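이 웹사이트는 더 나은 이용 환경을 위해 쿠키를 사용합니다. 계속 이용하시면 쿠키 사용에 동의하는 것으로 간주됩니다. [동의] [설정 변경]

생활 속의 형태와 재료
9주차 강의 노트: 투명한 병을 읽는 법
담당: Cúc Mạc
강의실: 포빈(Povine) 공방동 618호

지난주 숙제로 각자 집에서 다 마신 투명 플라스틱 병을 모아 오기로 했습니다. 라벨은 떼지 말고, 찌그러뜨리지도 말고, 속만 헹궈서 가져오세요. 뚜껑도 꼭 같이요! 뚜껑 없이 오면 오늘 할 실험의 절반을 못 합니다.

저는 이번 주 수업을 한 학기 내내 기다렸습니다. 의자나 주전자 이야기를 할 때는 다들 고개를 끄덕이다가도, 페트병을 꺼내면 "이걸로 세 시간을요?" 하는 표정이 되거든요. 그런데 한 시간쯤 지나면 모두 병을 귀에 대고 눌러 보고, 불빛에 비춰 보고, 옆 사람 병과 바꿔 보느라 쉬는 시간을 잊습니다. 올해도 그랬으면 좋겠어요.

1. 병은 처음에 시험관처럼 생겼다

우리가 흔히 보는 음료용 페트병은 대개 두 단계로 만듭니다. 먼저 녹인 수지를 틀에 쏘아 넣어 두꺼운 시험관 모양의 중간 제품을 만드는데, 이것을 프리폼이라고 부릅니다. 프리폼의 입구에는 이미 나사산과 목 고리가 다 만들어져 있습니다. 그다음 몸통 부분을 다시 데우고, 막대로 길이 방향으로 늘이면서 공기를 불어 넣어 금속 틀의 안쪽 벽에 밀착시킵니다. 연신 블로 성형이라고 하는 공정입니다.

이 순서를 알고 나면 병을 보는 눈이 달라집니다. 입구는 늘어나지 않은 부분이라 두껍고 단단합니다. 치수도 정확해야 하고요. 뚜껑이 여기에 맞물리니까요. 반대로 몸통은 크게 늘어난 부분이라 얇고, 그 얇은 벽이 놀랄 만큼 질깁니다. 위아래로도 늘어나고 옆으로도 늘어나면서 분자 사슬이 두 방향으로 가지런해지기 때문입니다. 같은 재료, 같은 물건인데 입구와 몸통의 성질이 이렇게 다르다니 저는 볼 때마다 신이 납니다.

해 볼 것: 손톱으로 입구 가장자리를 톡톡 두드려 보고, 이어서 몸통 가운데를 두드려 보세요. 소리의 높이와 길이를 비교해서 적습니다. 말로 적기 어려우면 선으로 그려도 좋습니다.

바닥 한가운데를 만져 보면 작고 오톨도톨한 점이 잡히는 병이 많습니다. 프리폼을 만들 때 수지가 들어온 자리입니다. 이 점 주변은 몸통만큼 늘어나지 않아서 두껍게 남아 있는 경우가 많고, 불빛에 비추면 두께 차이가 제법 잘 보입니다. 배꼽이라고 부르는 학생이 있었는데 그 뒤로 저도 그냥 배꼽이라고 합니다.

2. 목과 고리

뚜껑을 열면 나사산 아래에 얇은 띠가 남아 있는 병이 있습니다. 처음 열 때 뚜껑에서 끊어진 개봉 확인용 띠입니다. 요즘은 띠가 뚜껑에 붙은 채로 열리는 것도 있으니 자기 병이 어느 쪽인지 확인하세요. 그 띠 말고, 병과 한 몸으로 튀어나온 둥근 고리가 보일 겁니다. 영어로는 support ring 또는 neck ring이라고 쓰고, 우리 노트에서는 목 고리라고 통일합니다.

목 고리는 마시는 사람에게는 별 쓸모가 없어 보입니다. 그런데 공장에서는 아주 바쁜 부분이에요. 프리폼이 가열 구간을 지날 때도, 완성된 빈 병이 공기 컨베이어에 매달려 갈 때도 이 고리를 받치거나 걸어서 옮기는 방식이 널리 쓰입니다. 빈 병은 너무 가벼워서 세워 놓으면 잘 넘어지니 차라리 목을 걸어서 나르는 거죠. 사용자를 위한 형태가 있고 제조 과정을 위한 형태가 있다고 3주차에 이야기했는데, 목 고리는 뒤쪽의 아주 좋은 예입니다. 주전자 뚜껑의 구멍을 놓고 토론했던 것과 비교해 보세요.

노트 여백에 자기 병의 목을 옆에서 본 모습으로 그려 둡니다. 나사산은 대충 그려도 되지만 고리의 위치와 두께는 신경 써 주세요. 고리에서 어깨로 내려가는 선이 곧은지, 오목한지, 불룩한지도요.

3. 어깨와 몸통, 그리고 골

어깨는 좁은 목이 넓은 몸통으로 이어지는 부분입니다. 위에서 누르는 힘을 많이 받는 곳이라 경사가 중요합니다. 창고에서 상자를 층층이 쌓으면 아래쪽 병은 위의 무게를 견뎌야 하는데, 어깨가 너무 평평하면 주저앉기 쉽습니다. 가파른 어깨는 힘을 몸통 벽으로 잘 흘려보내지만 병이 길쭉해지거나 담을 공간이 줄어듭니다. 디자이너는 그 사이 어딘가에서 선을 하나 골라야 하고, 그 선이 브랜드의 인상이 되기도 합니다.

몸통에 파인 가로 홈, 그러니까 골은 오늘의 주인공입니다! 종이 한 장을 평평하게 들면 축 처지지만 주름을 잡으면 빳빳하게 서지요. 골도 같은 원리입니다. 벽을 두껍게 하지 않고도 옆에서 누르는 힘에 버티게 해 줍니다. 생수병처럼 속에 압력이 거의 없는 병은 손으로 쥐었을 때 쉽게 우그러지기 때문에 가로 골을 여러 줄 두른 것이 많습니다.

그런데 골에는 대가가 있습니다. 가로 골은 옆에서 쥐는 힘에는 강해도 위에서 누르면 아코디언처럼 접히려고 합니다. 골이 깊을수록 더 그렇습니다. 그래서 골의 깊이와 간격, 골짜기를 둥글게 할지 각지게 할지를 두고 설계자들이 씨름합니다. 비스듬한 골이나 물결 모양 골, 중간중간 끊긴 골이 나오는 것도 이 씨름의 결과라고 보면 이해하기 쉽습니다.

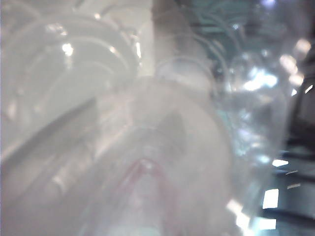

탄산음료 병은 이야기가 조금 다릅니다. 속에서 기체가 벽을 밀어내고 있으니 따지 않은 병은 그 자체로 팽팽합니다. 가로 골을 깊게 넣으면 압력 때문에 골이 펴지려고 하면서 병의 높이와 모양이 변할 수 있어요. 그래서 탄산 병의 몸통은 대체로 매끈하고, 대신 바닥이 복잡합니다. 둥근 바닥이 압력에는 제일 유리한데 둥글면 서 있지를 못하니, 반구에 발을 여러 개 단 꽃잎 모양 바닥이 널리 퍼졌습니다. 생수병 바닥과 탄산 병 바닥을 나란히 놓고 손끝으로 따라가 보세요. 눈으로 볼 때보다 차이가 훨씬 크게 느껴질 겁니다.

해 볼 것: 뚜껑을 꼭 닫은 빈 병과 뚜껑을 연 빈 병을 번갈아 쥐어 봅니다. 뚜껑을 닫으면 안에 갇힌 공기가 벽을 받쳐 줍니다. 골이 있는 병과 매끈한 병으로 각각 해 보고, 어느 쪽에서 뚜껑의 효과가 더 크게 느껴지는지 짝과 이야기하세요. 의견이 갈려도 괜찮습니다. 작년에는 같은 병을 쥐고도 의견이 갈렸는데, 손 크기와 쥐는 높이가 달라서였습니다.

4. 투명하다는 것

투명한 물건을 그리는 일은 언제나 어렵습니다. 병의 색을 그리려고 하면 아무것도 그릴 게 없고, 결국 병 뒤에 있는 것과 병 표면에 비친 것을 그리게 됩니다. 저는 학생 때 이 사실을 깨닫고 너무 즐거워서 밤새 물컵만 그린 적이 있습니다(다음 날 수업은 빠졌습니다. 따라 하지는 마세요).

관찰할 때 세 가지를 나누어 생각하면 편합니다.

반사. 창이나 전등이 표면에 비친 자리입니다. 면이 완만하면 넓고 부드럽게 퍼지고, 골의 모서리처럼 급하게 휘는 곳에서는 가늘고 날카로운 선이나 점이 됩니다. 그러니까 밝은 점의 크기만 보고도 그 자리의 곡률을 짐작할 수 있어요.

굴절. 벽을 지나온 빛이 휘어서 뒤의 모양이 일그러집니다. 빈 병은 벽이 얇아서 일그러짐이 작고, 물을 채우면 병 전체가 볼록한 렌즈처럼 작동해서 뒤의 모양이 확 달라집니다. 뒤에 줄무늬 종이를 세워 놓고 물을 조금씩 부어 보면 최고로 재미있습니다.

겹침. 앞벽과 뒷벽이 함께 보이고, 병이 여러 개면 그 벽들이 전부 겹칩니다. 이때 명암이 조금씩 탁해지면서 뿌연 흰색이나 회색이 됩니다. 분명히 투명한 물건들인데 모아 놓으면 희끄무레해지는 이유가 여기에 있습니다. 비닐봉지에 가득 담긴 빈 병을 떠올려 보세요.

라벨도 이 대목에서 꼭 봐 주세요. 투명한 병에서는 반대쪽 라벨의 뒷면이나 가장자리가 병을 통과해 비쳐 보입니다. 원통을 수평으로 보면 라벨의 가장자리는 직선에 가깝지만, 시선이 기울면 활처럼 휩니다. 곡선이 위로 부풀었는지 아래로 처졌는지는 보는 높이와 앞쪽 가장자리인지 뒤쪽 가장자리인지에 따라 달라집니다. 그림에서 이 휨을 잘못 그리면 병이 갑자기 납작한 종이처럼 보입니다. 반대로 이 선 하나만 제대로 휘어도 병이 살아나요!

표면이 긁히거나 안쪽에 물방울이 맺히면 빛이 사방으로 흩어져 투명함이 줄어듭니다. 몇 번씩 다시 쓴 병이 어쩐지 늙어 보이는 것도 자잘한 긁힘 때문인 경우가 많습니다.

5. 실습: 안데오 병과 내 병

공방동 비품장에 있는 안데오(Andeo) 병을 기준으로 씁니다. 수업용으로 모아 둔 같은 모양의 병인데, 몸통에 얕은 골이 있고 어깨가 둥급니다. 라벨은 모두 떼어 두었습니다. 조마다 하나씩 가져가고, 끝나면 물기를 털어 제자리에 넣어 주세요.

(가) 가득 채운 용량 재기
저울에 빈 병을 올려 영점을 맞추고, 입구 끝까지 물을 채운 뒤 다시 잽니다. 상온의 물은 1그램을 1밀리리터로 보아도 이 수업에서는 충분합니다. 제가 안데오 병으로 재었을 때는 571그램이 나왔습니다. 다르게 나왔다면 다시 재고, 그래도 다르면 그 값을 그대로 적으세요. 라벨에 적힌 내용량과 가득 채운 용량은 원래 다릅니다. 자기 병에서 그 차이를 구하고, 빈 공간이 왜 필요한지 두세 줄로 써 봅니다. 따를 때, 운반할 때, 온도가 오를 때를 각각 생각해 보면 쓸 말이 생깁니다.

(나) 쥐는 시험
물을 최대 200밀리리터까지만 넣고 뚜껑을 엽니다. 그 이상 넣으면 책상이 물바다가 됩니다. 몸통의 가장 높은 골, 가운데, 바닥 근처를 차례로 엄지와 검지로 살짝 누르면서 수면이 얼마나 올라오는지 봅니다. 수면은 병 벽이 얼마나 안으로 들어갔는지를 확대해서 보여 주는 눈금 같은 것입니다. 다만 물이 닿지 않은 높이를 누를 때는 수면이 거의 움직이지 않으니, 그때는 손끝의 느낌과 벽이 들어간 모양을 기록하세요.

(다) 단면 상상하기
병을 자르지 않고 단면을 그립니다. 겉모양은 보이는 대로 그리면 되지만 두께는 짐작해야 합니다. 두드린 소리, 눌렀을 때의 느낌, 불빛에 비춘 밝기를 모두 동원하세요. 그림이 끝난 조는 앞으로 나와서 미리 잘라 둔 표본과 비교합니다. 표본의 가장자리는 날카로우니 잘린 면을 손가락으로 훑지 마시고, 꼭 집게로 잡아 주세요.

(라) 투명 드로잉
같은 병을 밝은 배경 앞에서 한 번, 어두운 배경 앞에서 한 번 그립니다. 밝은 배경에서는 윤곽이 어둡게, 어두운 배경에서는 윤곽이 밝게 드러나는 경향이 있습니다. 유리 제품 사진가들이 오래 써 온 방법과 같은 이치예요. 연필은 두 자루면 충분하고, 어두운 배경용으로 흰 색연필을 하나 준비하세요. 시간은 그림 하나에 15분입니다.

6. 재료 표시와 분리배출

바닥이나 라벨에서 재질 표시를 찾으세요. 병 몸통은 대개 PET, 뚜껑은 PE나 PP가 많고, 라벨은 또 다른 필름일 수 있습니다. 하나의 물건처럼 보이지만 재료로 보면 가족 모임에 가깝습니다.

재활용 공정에서는 잘게 부순 조각을 물에 넣어 가르는 방법을 씁니다. PET는 물보다 무거워서 가라앉고, PE와 PP는 물보다 가벼워서 뜹니다. 교실에서도 바로 해 볼 수 있어요. 뚜껑을 뜯어낼 때 나온 띠 조각과 몸통 조각을 물그릇에 넣고 젓가락으로 꾹 눌러 기포를 떼어 보세요. 기포가 붙어 있으면 가라앉을 것도 잠깐 떠 있습니다. 여기서 헷갈린 조가 매년 나옵니다.

우리나라에서는 무색 투명 페트병을 따로 모읍니다. 내용물을 비우고 헹군 뒤 라벨을 떼고, 눌러서 부피를 줄이고, 뚜껑을 닫아 배출하는 것이 기본입니다. 색이 있는 병이나 다른 플라스틱이 섞이면 다시 투명한 원료로 쓰기가 어려워집니다. 투명함이 보기 좋은 성질일 뿐만 아니라 다음 쓰임의 폭을 정하는 성질이기도 하다는 점, 토론 시간에 더 이야기합시다.

오늘 쓴 병은 버리지 마세요. 다음 주에 납작하게 누르는 실습을 한 다음에 한꺼번에 배출합니다.

7. 토론거리

피(Phí) 조와 불툼(Bultum) 조로 나누어 진행합니다. 조 이름은 학기 초에 뽑은 그대로이고, 바꿔 달라는 요청은 이제 받지 않습니다.

피 조: 라벨이 없는 병을 사는 사람은 무엇을 보고 제품을 고르는가? 어깨선과 골 무늬만으로 서로 다른 물을 구별할 수 있는지, 라벨을 가린 병을 몇 종류 놓고 직접 시험해 본 뒤 발표합니다. 입구 모양은 규격이 정해져 있는 경우가 많으니 몸통에 집중하세요.

불툼 조: 병을 점점 가볍게 만들면 어디까지 괜찮은가? 재료를 아끼는 것과 손에 쥐었을 때의 불안함 사이에서 기준을 정해 봅니다. 어린이나 손힘이 약한 사람이 뚜껑을 여는 상황을 꼭 넣으세요. 몸통이 너무 무르면 힘을 주는 순간 물이 튀어나오는데, 다들 한 번쯤 겪어 봤을 겁니다.

8. 숙제

집이나 가게에서 골 무늬가 마음에 드는 병을 하나 골라 세 방향(정면, 위, 아래)에서 그려 오세요. 사진을 보고 그리지 말고 실물을 보고 그립니다. 병 옆에 고른 이유를 한 문단으로 적고, 그 골이 힘을 위해 있는지, 손을 위해 있는지, 눈을 위해 있는지 자기 생각을 덧붙여 주세요. 셋 다라고 써도 되지만 그러면 이유도 셋을 써야 합니다.

작년 제출물 중에 간장병 바닥만 여러 장 그려 온 것이 있었는데 지금도 제 연구실 벽에 붙어 있습니다. 주제에서 살짝 벗어나도 좋으니 오래 들여다본 티가 나는 그림을 보여 주세요!

준비물(다음 주): 오늘의 병, 수건, 흰 색연필, 자. 젖은 손으로 저울을 만지지 않도록 수건은 꼭 챙겨 오세요.

용어 정리
프리폼: 불기 전의 시험관 모양 중간 제품
목 고리: 입구 아래에 병과 한 몸으로 튀어나온 둥근 테
어깨: 목에서 몸통으로 넓어지는 부분
골: 벽을 보강하려고 낸 홈. 노트 필기에서 '주름'이라고 써도 인정
배꼽: 바닥 가운데의 사출 자국. 공식 용어가 아니므로 시험 답안에는 '게이트 자국'이라고 쓸 것

질문은 수업이 끝난 뒤 618호에 남아 있는 동안 언제든 받습니다.

강의 노트가 새로 올라올 때 메일로 받아 보시려면 뉴스레터를 구독하세요. [이메일 주소 입력] [구독하기]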